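Refurbished Desktop Boards with Processor and Memory | Filed under: Components, Boards & Bundles

Moruvum Board Bundles

A Moruvum bundle is a used desktop motherboard sold with a matching processor and memory. The parts come out of office computers that companies have retired. We pull the boards, clean them, test them and sell them as a set, so you don't have to work out which chip goes with which socket.

Bundles are meant for people who are fixing an older computer or putting together a basic one for home or office work. You will still need a case, a power supply, a drive and a cooler. The cooler is sold separately under part 2663. If you already have one from the old machine, check that the mounting holes match before you order.

Every board is checked for bent socket pins, swollen capacitors and cracked slots. The old thermal paste is taken off the processor with alcohol wipes. Small scratches on the metal lid do not affect how the chip runs and we do not grade them as damage. The writing on the lid may be hard to read on older chips, so the model is also printed on the packing slip.

Memory is tested overnight in the board it ships with. If you add your own modules later, use the same type and speed. Mixed sets may start up fine and then fail under load, and we can't help much with those by phone.

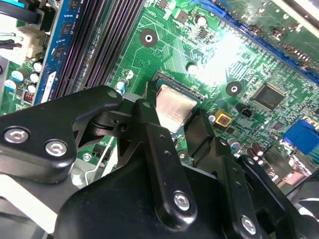

BORNITZ, March 14, 2020

The processor goes into the socket only one way. Look for the small white triangle printed on the board by the corner of the socket frame, and match it to the marked corner of the chip. Hold the processor by its edges and keep your fingers off the contacts underneath. Lower it straight down. It should drop in under its own weight. Do not slide it around or press on it to make it fit. Close the frame and the lever after that.

Memory slots are the long ones beside the socket. Open the clips, line up the notch and push down on both ends of the module until it clicks. If you have only one module, see the slip in the box for which slot to use, as this differs from board to board.

Bundles ship in an anti-static bag inside a foam-lined carton. Processors are packed in their own plastic tray. Please keep the tray, as returns without it are often damaged on the way back to us.

Orders are packed at our Bornitz shop. Customers in the Bustitz area can pick up at the counter instead, and the order will be ready the next working day. Schools and repair shops buying 18 or more bundles get the trade price. The largest single order we can fill from stock is 200. For anything up to 400, write first and we will give you a date.

The Henare boards listed last September are sold out and will not be coming back. The standard bundle is the closest replacement, but it has a different rear panel, so order the metal plate along with it.

Warranty is one year on the board and processor and two years on memory. It does not cover bent pins after the processor has been removed. Questions about fit or trade orders go to Jolene Gilchrist at the parts desk. Have the model number of your case and power supply ready when you call.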